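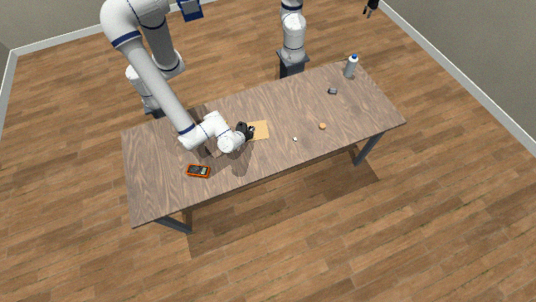

Two arms over the table, simulated view.

March 26, 2025
Ball pressure and rebound, Derham academy set, second round

Carried on from the pressure loss work. The set is 14 Trumano match balls, size five, from the Derham academy store, numbered with paint pen next to the valve. All were bought in the same order but they have not had the same use. Odd numbers have been out on the artificial pitch, even numbers mostly on grass. That split was made by the store and not by us, so it is not a clean comparison and should not be written up as one.

Aim for this round: find out how much of the spread in rebound height goes away when pressure is set properly just before the drop. In the first round pressure was set the evening before and left. The spread was wider than expected and I had put it down to bladder condition. Looking back at the raw sheets I think a good part of it was gauge handling.

Gauge

Danko digital, the one with the short hose. The old dial gauge has been retired from this job. It sticks near the bottom of its range and frees itself when tapped, and the reading after the tap depends on how hard the tap was.

Every insertion of the needle loses some air. Checked this on ball 3 by reading it repeatedly with no top-up between readings. The drop per reading was small but steady, and over a run of checks it was larger than the overnight loss we were trying to measure. Any ball in the first round that was read twice at the start therefore looks leakier than it is. Balls 5, 8 and 11 were all read twice. I have marked them in the sheet and left the values as they are.

Procedure from now on is one reading per state. If the needle goes in badly, write that down, top up, rest the ball and start again. Glycerine on the needle each time, one drop, wiped. The silicone spray leaves a film round the valve that holds grit from the artificial pitch, so it has gone back in the cupboard.

Conditioning

Balls deflated to soft, inflated to slightly over target, rested for 60 minutes on the rack, then bled down to target. The rest period matters more than I had allowed for. A ball that comes straight off the pump reads high while the air inside is still warm, and it also stretches a little in the first part of the hour. Setting to target straight from the pump gave balls that were under by the time they reached the drop rig.

The rack holds the balls by three points. Ball 9 showed a faint flat mark from one of the pegs after a long stay and I turned it. The mark had gone by the afternoon. Do not leave them on the rack at full pressure over a weekend.

Room temperature was steady according to the wall logger. Door to the yard kept shut during the drops. It had been propped open in the first round for part of the morning, and the sheet does not say which part.

Drop rig

Same release head as before, vacuum cup, three drops per ball per panel position. Surface is the concrete pad, not the turf tray. The turf tray will be needed for anything we send to Derham about how the balls play, but it adds its own scatter and I want the ball on its own first.

The cup leaves a slight spin on the ball if the seal breaks unevenly. You can see it on the printed panels in the slow playback. Cleaning the lip cured most of it. Drops with visible spin were thrown out and repeated, with the rejects kept in the sheet under code S so that the count can be checked later.

Valve position: first round had the valve wherever it fell. This time valve up, valve down and valve to the side. Valve down gives a lower rebound on most of the set, by a margin that is small but goes the same way each time. On ball 12 the difference is much bigger and the ball also wobbles in flight. I suspect the valve housing is partly loose inside. Pressing either side of the valve with the thumbs, it moves more than its neighbours do. Ball 12 kept in the tables, left out of the mean, flagged.

Results so far

The log now stands at 289 accepted drops across both rounds. Second round only, with pressure set as above:

Spread between balls is down to a little over half what it was.
Spread within one ball, valve position held constant, is hardly changed. I take this to be the rig.
Odd and even groups overlap almost completely once 12 is out.
Ball 7 is still low. Pressure holds, shape is good, weight is at the top of the range. It may have taken in water at the seams at some point. Reweigh after a spell in the drying cabinet.

Nothing here supports the view from the academy staff that the artificial pitch balls have "gone dead". That might still be true of how they feel off the foot. A straight drop on concrete says very little about a struck ball, and the outer surface on the odd numbers is clearly rougher. If the complaint is about grip or flight then we are measuring the wrong thing and the wear panel would be a better place to look.

Impact cycling

Balls 1 and 2 went on the wheel launcher at Noltton for 1,000 impacts each against the steel plate. Both came back round to within tolerance. Circumference up slightly on both, pressure down slightly on both, and the second of those is partly just the first. Ball 2 has lifted at one panel corner. The bond there is thermal, with no stitching to hold it, so it will go further with use. Photographed and taped for storage. Tape is not to be on during any drop.

The Noltton launcher wheels were replaced recently and grip better than they did. Launch speed on their printout is the set value, not a measured one. Ask for the gate readings next time. Without them the cycling can be compared between our two balls but not with the older batch.

Note on the rebound script: it picks the top of the bounce from the highest tracked frame. On a few clips the highest frame was a reflection in the guard screen, which gave rebounds well above the release height. Easy to spot, but there could be smaller errors of the same kind lower down. Put matt card behind the rig and reran the worst clips. Those now agree with the scale read by eye. The script should fit a curve through the frames on either side of the peak and report the residual. Half done, saved in the shared folder with "draft" in the name. Please do not use it for the Derham numbers yet.

Sheets

Column order has changed. Pressure after conditioning now comes before pressure at drop, and the reading count has its own column. The first round sheet has been left in the old order, so do not paste one under the other. Units are bar throughout. There is one block in the first round where the gauge was in psi, and it is converted in the copy but not in the original.

Weights were taken on the small balance with the ring underneath to stop the ball rolling. Tare with the ring on. Two weights in the first round are heavy by what looks like exactly one ring, balls 4 and 10. Reweighed today and corrected in the copy, with a note in the margin of the original.

To do

Dry and reweigh ball 7.
Cut-down on ball 12 once Derham agree to lose it. Not before.
Finish the curve fit and rerun both rounds with it.
Order needles for the Danko, same thread. The present one is slightly bent near the tip.
Repeat the repeated-reading check on one even-numbered ball, to see if the loss per insertion depends on the valve or just the needle.
Turf tray drops in May, when the new infill has settled. Same conditioning, same valve positions, minus 12.
Ask the store how the balls are kept between sessions. The bag smelled damp when it arrived – if they are sitting wet overnight then that could cover ball 7 and perhaps the lifted corner on 2.

Rack switched to low pressure storage, all balls bled soft except 1 and 2, which stay at target for the long hold test. Next reading on those two to be entered on a fresh sheet.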